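Bernusberg Institute of Hospitality
Food Service Foundations, Course 839
Handout 12: Baskets, Bowls, and the Display Table
Instructor: Dewanti Goh

Students should read this handout before the practical session in the Clusano Room and bring a copy with them.

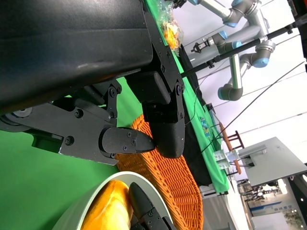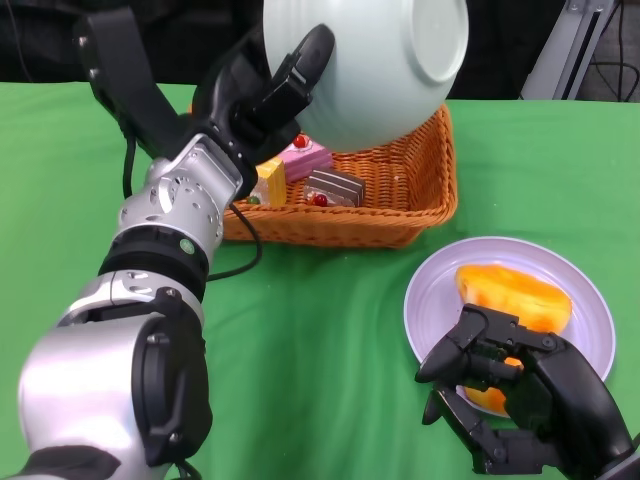 Woven baskets on a green tabletop.

Page last changed: 13 June 2024

1. Scope

The handout covers the arrangement of bread and cake on a serving table. Plated desserts are treated in the March unit and are not repeated.

2. Choice of container

A woven basket is suited to items that will be taken by hand or with tongs. A single roll may be presented in a round bowl, as with the golden-yellow roll in the white bowl in the first picture. Wicker is not to be used for unwrapped food unless it has been lined. Practice pieces, such as the toy cake slices in the second picture, may be placed directly on the weave.

3. Arrangement of slices

Slices of different colors should be set next to each other so that guests can tell them apart at a glance. The yellow, pink, and chocolate slices in the second picture illustrate the principle. Toppings should remain visible from the guest side of the table. Slices are not to be stacked.

4. Handling of bowls

Bowls are held by the outer wall. Fingers are kept off the inner surface at all times. A bowl that is not in use is returned to the Yang cabinet, foot ring up, and is never left on top of a filled basket.

5. Bagged stock

Reserve items remain in clear bags until they are needed. Each bag is labeled on the outside in accordance with Handout 2.

6. Assessment

Each student will set one basket and one bowl and will explain the arrangement to the instructor. The passing mark is 70. Students who miss the session should complete the Flamavlow request form before a new time can be assigned.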